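Shelf Week on the Second Floor

Monday was the day we finally gave the white shelves some love, and I have been smiling at them ever since! If you have only ever walked past on your way to the coffee, come over and take a proper look. The pink bear has a good seat in the middle of everything, the books are all standing up, and you can reach a drink without moving a stuffed animal first.

The rule we went with is simple: books at the left, soft things where you can see their faces, drinks close to hand. It sounds fussy but it makes the whole unit feel friendlier.
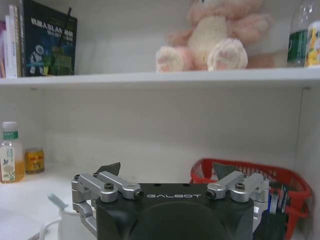
I should say a word for Porken, the little thrift store that sent over a box of odds and ends last month. We spent a very happy lunch hour digging through it and have 2 bags left to sort. If you want first pick, be by the sink at noon on Monday (bring your own tote, ours have vanished again).

The top shelf is my favorite part. Cookie pillows and a silver wire rack — who could be in a bad mood under a cookie the size of a cushion? Please do borrow a pillow for your back in the afternoon. They squash beautifully and seem to spring right back.
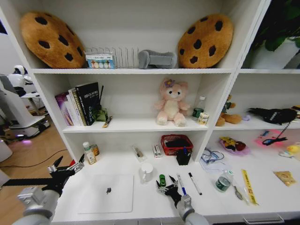
Now, books. The Patwary reading group has been asking for a home for its technical titles, and the left end of the middle shelf is it. There is C++, there is deep reinforcement learning, there is a fat black one on SLAM navigation, and several are in Chinese, so this is a fine excuse to practice. Take one home for as long as you like, just leave a slip with the title on it so the next person knows where it went. Chapter swaps start in August. 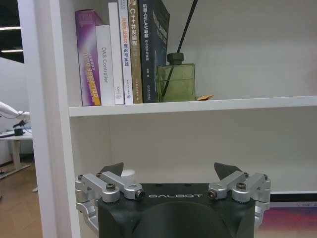

Torisa wrote in to ask for the books to be grouped by subject and not by height, and offered to make the labels. Yes please! The label tape is in the drawer, and there is plenty of it.

A few small requests while we are all in the mood. Mugs go back to the counter when you are done. Pens too, if you can bear to part with them. Anything soft that has been hugged a lot can go in the Pronemer wash bag, and it will be back by the end of the week.

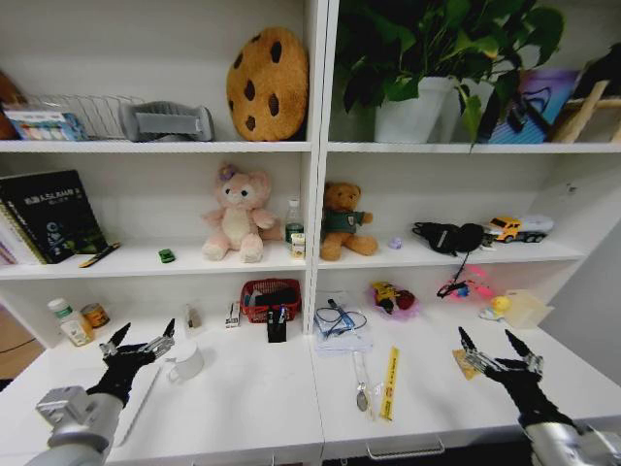 The plant gets a drink on Monday mornings, one cup and no more, poured slowly at the edge of the pot. If you have a cutting at home that needs company, we would love it. Same goes for toy cars and trucks — the collection is growing and there is still room for a bus.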